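Swai District Flu Vaccination Outreach
Progress report to the Meltura Fund, December 2020
Prepared by Imani Were, program manager

Doses given
We gave 1843 flu shots between the start of the program in August and the end of last month. The target for the full season is 2386. Five of the six clinic sites are open. The sixth, at Rindex, is waiting on a second vaccine refrigerator, which the supplier now says will ship after the holidays.

Staffing
Two nurses were moved to coronavirus testing in the fall and have not come back. Faraji Bakilana has taken over the schedule and cut Saturday hours at two sites so the weekday clinics stay covered. We filled one of the nurse positions with a part-time hire. The other is still posted.

Home visits
Visits to patients over 70 started late, after the county changed its rules on protective equipment. Nurses call the evening before to go over symptoms, and the patient stays seated for 15 minutes after the shot. Most refusals come at the phone call, usually from people who don't want anyone in the house right now.

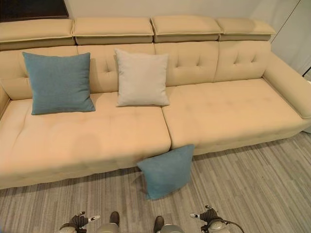

Sofa with tufted back cushions and padded headrests.

Records
The switch to the Devix booking system is done at all open sites. Duplicate entries from the old spreadsheet are still being cleaned up and may change the dose total slightly in the next report.

Budget
Spending is under plan on travel and over plan on gloves and masks. We ask to move the unspent travel money to supplies. A revised budget sheet is attached for your approval.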